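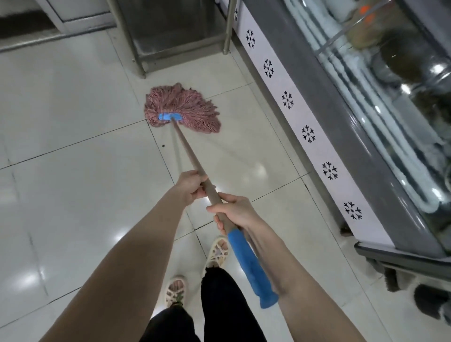 Mopping the aisle between counter and display case.

Section 4: Recording a donation

Grasivance keeps your campaign's record of who gave what, and when. It can't make an awkward donor less awkward, but it will make sure the awkwardness is filed in the right column. Read this section before you enter your first gift, loan or suspiciously generous raffle prize.

The limits used below are those set in the Flemumano edition. If your edition came with different ones, follow those and ignore ours.

Before you start

Have the donor's full name, home or registered address, and the date the money reached you. "A friend of the candidate" is not a name, and the form will refuse it.

4.1 Adding a new donor

1. Open the Donors tab and press New.
2. Choose Person, Company or Other. Clubs, unions and trusts go under Other.
3. Type the name as it appears on the bank statement. Nicknames go in the Known As box.
4. Fill in the address. A post box is accepted for letters only.
5. For a company, enter its owners in the Behind This box. If the owner is another company, press Add Layer and keep going until you reach a human being.
6. Press Save.

Note: Add Layer can be used as many times as you like. If you find yourself on the ninth layer, it may be time to ring the donor.

4.2 Entering the gift

1. Find the donor and press Add Gift.
2. Pick Money, Loan, Goods or Hospitality.
3. Enter the value. For goods, use the price you would have paid in a shop. The donor's own view of what the painting is worth goes in Remarks.
4. Enter the date received, then the date accepted. These may differ.
5. Attach the receipt or letter.
6. Press Record.

Gifts of 600 or more are marked amber and need a second person to approve them. Gifts of 2,000 or more are marked red and are added to the public list when you next publish. You can't change the colour. People have asked.

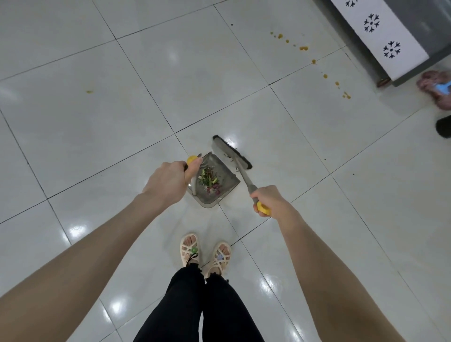

Caution: Don't split one gift into several to stay under a limit. Grasivance adds up everything from the same donor, and from companies sharing an owner, and marks the total. It also keeps a note of who typed the entries and at what time of night.

4.3 Ties to the candidate

After you press Record, a short form asks whether the donor has any business, job or family link with the candidate. Tick all that apply. If you tick None, the candidate is sent a message asking them to agree. They have 60 days to reply, after which the entry is shown as Not Confirmed, and looks every bit as bad as it sounds.

Old links count. A directorship given up in January still belongs on the form in July.

4.4 Returning a gift

1. Open the gift and press Return.
2. Choose a reason. "Saw the newspaper" is not on the list; use Other.
3. Enter the date the money went back and attach proof.
4. Press Close Entry.

Note: A returned gift stays in the record, struck through. Nothing in Grasivance is ever fully deleted, a feature that reads better in the brochure than it feels the week before polling day.

4.5 Bringing in older records

Files from Tan can be brought in under Tools, Import. Each file may hold up to 2,831 entries. Larger files must be split first, this being the only kind of splitting we support. Check the dates afterwards, as Tan is inclined to swap the day and the month.

If an import stops halfway, don't run it again. Send the error file to the Boltport help desk and leave the window open.

Section last revised 25 July 2023. Publishing your list is covered in Section 5.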